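Lista de revisión antes de grabar, puesto del cajón
Jun 10, 2021

Vuelvo a pasar la lista entera porque el lunes cambiamos el orden de las tareas y me fío poco de mi memoria. Marco y comento, como siempre.

1. Parada de emergencia: OK. Probada 2 veces, con el brazo quieto y con el brazo en marcha.

2. Cables: REGULAR. Siguen por el suelo, y cuando me muevo por detrás voy mirando dónde piso (¡y aun así!). Pido otra vez canaleta o un gancho en la pared.

3. Cajón: OK. Abre y cierra sin roces. Ojo con los dedos si alguien recoloca objetos a mano: primero se avisa, luego se mete la mano.

4. Tablero despejado: OK.

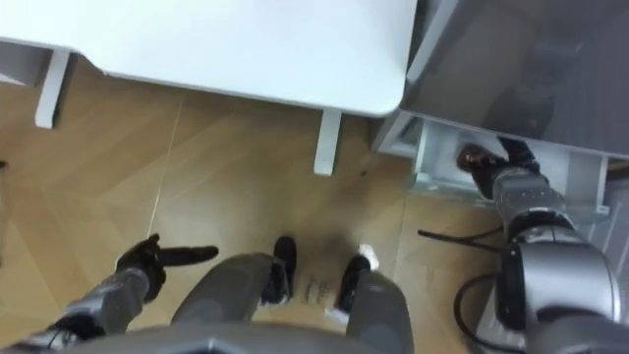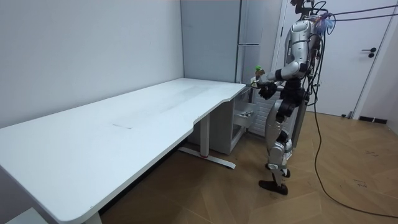

Nirnska · Equipo de recogida de demostraciones

5. Manos: OK, pero en el cajón la derecha va muy pegada al borde delantero. Le he bajado la velocidad un punto y me quedo más tranquilo.

6. Suelo: REGULAR. Marcas y polvo en el parquet, toca mopa antes de la próxima tanda.

7. Vista desde la cabeza: OK. Se ven los dos brazos y los pies, que es lo que pedían los de entrenamiento.

8. Episodios: llevamos 186 grabados y 84 ya etiquetados. He tirado 3 porque el operador soltó el mando a medias, y esos es mejor que el modelo ni los huela. Los agarres fallidos NO se borran, se etiquetan como fallo, que luego sirven un montón.

9. Puerta: cerrada mientras se graba. Si alguien tiene que entrar, que llame y pausamos.

Pendiente: canaleta, mopa y cambiar el nombre de la carpeta "Faltamdale_prueba", que ya no es ninguna prueba.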